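Project Bora - Data Collection Working Meeting
Minutes

Date: Fri 27 March
Place: Rondent, small meeting room, Grutham site
Present: collection team (morning and afternoon operators), training team, labeling, site technician, one guest from Gallagher by phone
Excused: safety officer
Minutes: labeling

1. Minutes of the previous meeting

The minutes were accepted with one correction. In item 4 it was written that the wrist camera "was replaced". It was only cleaned and mounted again. The replacement is ordered and did not arrive yet.

The open points from last time were read. Two are closed (spare gripper fingers, new names for the folders). One stays open (second monitor for the operator desk) and is moved to item 7.

2. Status of the collection

The collection team reported on the bin task. The goal for this phase is 405 accepted episodes of taking one object out of a bin and placing it in the other bin. At the moment 102 episodes are accepted. A further 70 are recorded and wait for review by labeling.

The training team asked if the speed can go up. The operators answered that the recording itself is not slow. Most of the time goes into the reset between the episodes, when the objects are put back and mixed by hand. They do not want to make the reset shorter, since the last time this was tried the objects lay in nearly the same places in every episode, and the model learned the places.

It was agreed that the reset stays as it is. The order in which the objects go back will be taken from a printed list, so that the operator does not have to think about it. Training will make the list.

The guest from Gallagher asked how many different operators are in the data. At present there are two, and the larger share is from the morning. Gallagher would like to see a more equal share, as their own tests will be done by people who never worked with our arm. The afternoon operator will take more of the bin task next week, and the morning operator will move for part of the time to the drawer task.

3. Quality of the episodes

Labeling showed the rejected episodes of the last two weeks. There were 12 of them. The reasons were discussed one after another:

- Episode started before the arm was in the start position.
- Object was dropped outside of both bins and the operator continued anyway.
- Hand of the operator came into the camera view during the recording.
- Stop button was pressed too late, so that the reset is also in the recording.

The last reason is the most frequent. The training team said that a late stop is not a problem if the end is marked correctly, and the rest can be removed by script. Labeling replied that this is true, but then someone has to watch the full episode to find the true end, and this is exactly the work we wanted to avoid. After some discussion it was decided that late stops are accepted only if the extra part is short. Labeling will write down what short means and send it to everyone.

There was also the question of failed grasps. Until now an episode with a missed grasp and a second try was rejected. Training now wishes to keep such episodes, because a model which saw only perfect grasps does not know what to do after a miss. The operators were in favor. They said that they sometimes stopped a good episode only because the first try missed by a little, and this felt like a waste. New rule: one missed grasp is allowed, two missed grasps mean a new episode. The episodes that were rejected before under the old rule will not be reopened.
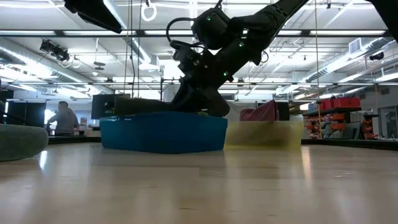 4. Grasping inside the bin

Training presented the results of the first model on the bin task. On the open table the model finds the object and closes the gripper well. In the bin it is weaker. It comes down at a good place, but then it waits above the rim or it goes up again without an object. The team believes that the examples contain too few low and flat approaches, where the arm reaches in over the side. An approach like the one at the blue bin, with the gripper lying almost level across the rim and the fingers down inside, is what they would like to have more of. From the fixed camera the fingers cannot be seen any more at this moment, and the model must then depend on the wrist view and on the joint positions. For this reason the wrist camera must be clean and in the right angle before each session - the technician will add it to the start list.

The operators remarked that the flat approach is more difficult to drive. The wall of the bin is close, and if the arm pushes against it, the bin moves on the table. Two proposals were made:

a) Fix the bins to the table with tape.
b) Leave the bins free, and accept that they move a little.

Training prefers b), as the bins at Gallagher are also free. The guest confirmed this. The operators can live with b) if a small movement of the bin is no reason for rejection. This was agreed. If a bin tips over, the episode is rejected.

It was further asked if the two bins should change places from time to time. So far they stayed in the same order in all sessions. Training would like a change after each block. Labeling has no objection, but asks that the order is written in the session note, as otherwise the instruction text "from the left bin to the right bin" will be wrong for half of the data. It was decided to name the bins by color in the instruction text and not by side. The old texts will be changed by script, and labeling will check a sample of them.

5. Background and light

Training reported that the model reacts to changes of the background more than expected. In one test a jacket was hung over a chair behind the table, and the arm became slower and less certain. There was a discussion about whether the area behind the table should be closed with panels on all sides. The site technician is against it, as the door must stay free and the air in the hall is already not good.

Training explained that a fully closed background is also not their wish. A model which was trained in front of a plain wall will have trouble in a normal room. They prefer that the room is used as usual, with colleagues at their desks, and that the small things change from day to day. What should not change is the light. The ceiling lights must be all on during a recording, also on bright days. The operators will check this at the beginning.

The technician added that the calibration of the fixed camera should be repeated after anyone touched the mount. Until now this was done only on Mondays. There was no objection.

6. Storage and names of the files

The new names for the folders work well. One problem remains: when a session is interrupted and started again, the counter begins from the beginning and the second part can overwrite the first. This happened once in March, and the episodes could be restored from the backup. Training will change the counter. Until this is done, the operators close the session completely after each interruption and open a new one with the letter b at the end.

Gallagher asked to receive the data in smaller packages. The large package of last month could not be downloaded by them in one piece. From now on there is one package for each task, and a short text file with it that says which rules were valid when the episodes were recorded. Labeling pointed out that this is important now, because from today the rule for missed grasps is different.

7. Other points

Second monitor for the operator desk: still open. The purchase was approved, but no one has ordered it. The technician will order it.

Training for new operators: the collection team would like to have a half day for it, with practice episodes which are not stored with the others. Agreed. The practice episodes go into a separate folder and are deleted at the end of the week.

Pause rule: an operator should not drive the arm for longer than one block without a pause. The rule exists already, but it was not always kept. The collection team will put a timer on the desk.

8. Tasks

Training: printed list for the reset order; change of the session counter; script for the instruction texts.
Labeling: definition of a short late stop; review of the waiting episodes; check of the changed texts; note about the rules for the Gallagher package.
Collection team: more equal share between the operators; timer on the desk; note of the bin order in every session.
Site technician: wrist camera on the start list; calibration after every touch of the mount; order of the monitor.
Gallagher: list of the objects which will be used in their tests, if possible before the next meeting.

The date of the next meeting will be sent by e-mail. Corrections to these minutes please to labeling.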